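Fitting and Leveling a Bamboo Drawer Organizer

Written by Usha Bhat. Last revised July 2017.

Scope

These instructions cover the assembly of a slatted bamboo drawer organizer, the attachment of a metal slide rail to its side, and the first loading of the drawer with dry goods. They apply to open-top organizers used in a kitchen base unit. They do not cover soft-close runners or undermount slides, both of which need a different clearance.

The worked dimensions are for the Drosavholm base cabinet with an internal width of 600 mm. For other cabinets, measure first and substitute your own figures.

Tools and materials

Tape measure
Small square
Hand screwdriver, cross head
Bradawl or fine drill bit
Masking tape
Pencil
Food-safe mineral oil and a lint-free rag
Pair of side-mounted slide rails with screws

Use a hand screwdriver for the final turns. Bamboo splits along the fiber with very little warning, and a powered driver gives no feel for the moment when the screw head seats.

Step 1. Measure the opening

Take the internal width of the cabinet at the front, middle and back. Record the smallest of the three. Side-mounted slides need clearance on both sides, and the amount is printed on the packet or the instruction sheet. Add the two clearances together and subtract the total from the smallest width. The result is the maximum external width of the organizer.

If the organizer is much narrower than this, as is usual with ready-made ones, fix a packing strip to each cabinet wall. The Drosavholm cabinet and a 440 mm organizer need strips on both sides. Cut them to the full length of the slide and make them equal in thickness, or the drawer will sit off center in its opening.

Step 2. Dry-assemble the box

Lay the parts out on a flat, stable counter. Fit the sides to the front and back without glue and check the corners with the square. Small differences can be pulled in when the screws are tightened. A twist cannot. If the box rocks when it is set down, take it apart and exchange the left and right sides before doing anything else.

Look along the holes in the side walls. They should be clean and free of fiber. Clear any that are not with the bradawl, turning it gently.

Step 3. Mark and fit the slide

Separate the drawer member of the slide from the cabinet member. On most types this is done by extending the slide fully and pressing a plastic lever. Put the cabinet member aside.

Hold the drawer member against the side of the organizer with its front end flush with the front of the box. Tape it in place. Mark the hole centers with a pencil, beginning with the slotted holes. The slots allow adjustment later and should be used first – the round holes are only filled when the drawer runs correctly.

Make a pilot hole at each mark. Wrap tape around the drill bit as a depth stop so that it cannot come through the inner face of the wall. Drive the screws until the heads are just below the running surface of the slide. A proud head will catch on every stroke.

Fit one side completely and check it before starting the other. 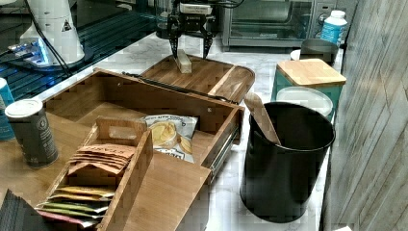

Photo: Manikandan Unnithan

The low walls of the box limit what can be stored upright in it. A tea caddy with its own divider and handle can stand inside the organizer and be lifted out as a unit, so that packets are not left to slide about when the drawer is opened. Bagged snacks may go in loose beside it. Set tall canisters and cans on a shelf.

Step 4. Fit the cabinet members

Draw a level line on each cabinet wall at the height of the slide. Measure both lines up from the cabinet floor at the front and again at the back. Fix the cabinet members along these lines with one screw at each end, through the slotted holes.

Insert the drawer and run it in and out several times. It should move with even resistance. If it binds toward the back, the slides are converging, and the rear packing needs to be reduced. If it drops at the front, loosen the front screws, raise the members slightly and retighten.

When the travel is correct, fill the round holes.

Step 5. Oil the surfaces

Remove the drawer. Wipe all bamboo faces with a barely damp cloth and leave them to dry. Apply a thin coat of mineral oil with the rag, working along the slats, and wipe off the surplus. Keep oil off the slide, where it will collect crumbs and dust. Let the box stand overnight before loading.

Step 6. Load the drawer

Put the caddy in first and arrange the remaining items around it. The following order has worked well:

Stand wrapped tea packets on edge in a single row, printed side forward.
Lay larger paper packets in an overlapping stack, so the top one can be drawn off without lifting the rest.
Place chip bags flat, away from the front wall, where a corner could rise and foul the cabinet rail.
Keep heavy jars out of the drawer altogether.

Close the drawer slowly the first time and listen for contact.

Faults

Drawer closes but springs open: the slide is not fully engaged at the catch. Withdraw the drawer, push both ball carriages forward and reinsert.

Scraping on one side only: check for a proud screw head, then for a loose packing strip.

Split at a screw hole: remove the screw, work wood glue into the split, clamp it and leave it for 24 hours. Redrill one slot farther along. Do not reuse the original hole.

Corrections to an earlier version of this page were supplied by Krishnamoorthy Hegde, who found that the May text gave the packing thickness for one side as the total for both.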